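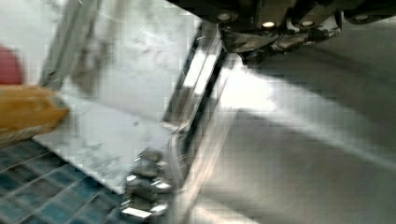

# Cleaning and Inspecting a Gripper Used Near Sinks and Steel Counters

This procedure applies to all wrist-mounted grippers operated in the Brovik test kitchen. It is to be followed at the end of each shift and before any gripper is moved to another station. Questions should be sent to Gilberto Espinoza, who maintains the procedure.

## Before you begin

You will need:

- lint-free cloths
- the neutral cleaner listed on the station card
- a soft nylon brush
- a torque driver with the bit set for your gripper
- an inspection tag and form 131

Only staff who have completed lockout training may carry out steps 1 through 9. Trainees may observe from outside the marked area.

## Procedure

1. Move the arm to the service position at reduced speed. Do not park it over the basin or over any hinge, rail or bracket.
2. Stop the arm, switch off power at the station panel, and apply your personal lock. Where the gripper is air-driven, release the line pressure and confirm that the gauge reads zero.
3. Try to start the arm from the pendant. It must not respond. Return the pendant to its holder.
4. Wipe the housing from the top down. Dark film tends to collect along angled edges and around bolt heads. Apply cleaner to the cloth and never spray it directly at the gripper.
5. Brush the fingers, including the inner faces. Remove all traces of oil. A finger that still marks a clean white cloth after two passes is to be tagged and reported.
6. Check each exposed bolt head for rounding, rust or movement. Set the torque driver to the value on the station card. Do not tighten by feel.
7. Examine the finger surfaces under a hand lamp. Light scuffing is acceptable. Cracks, chips and raised burrs are not, and the finger must be replaced before the arm returns to service.
8. Clean the lens of the wrist camera with a dry cloth kept for that purpose.
9. Complete form 131, remove your lock, and restore power. Run the slow test cycle with the work area clear.

## Care of the work surface

Steel counters and sheet metal panels reflect strong light and can mislead camera-based positioning. If the arm stops short of a surface or touches it without being told to, lower the task lighting and repeat the approach at reduced speed. Record the event on the form even when no damage is found.

Sponges, cloths and loose items should be taken out of the arm's reach before powered motion begins, unless the task sheet names them as part of the work. Exposed nuts and bolts on fixed hardware should be marked on the station map as contact hazards.

## Records

Completed forms are kept in the station binder and collected on Friday by Ottar Lie. A gripper that fails any step keeps its red tag until a second qualified person has repeated steps 4 through 8 and signed the form.

Stations fitted with the Flarkon wrist adapter must also follow section 11 of the adapter manual, which covers the seal ring.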